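Section 3: Taking your morning temperature

1. Keep the Skeditden thermometer on your nightstand, within easy reach, so you can take a reading before you sit up - or even chat with anybody.
2. Slip the tip under your tongue, close your lips and wait for the beep.
3. Write the number on your cycle chart right away.

Note: One odd reading is nothing to fret over, so keep charting. 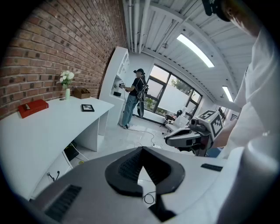
Marlene Pelletier writes that after a bad night she still charts the number, with a little "s" beside it for poor sleep.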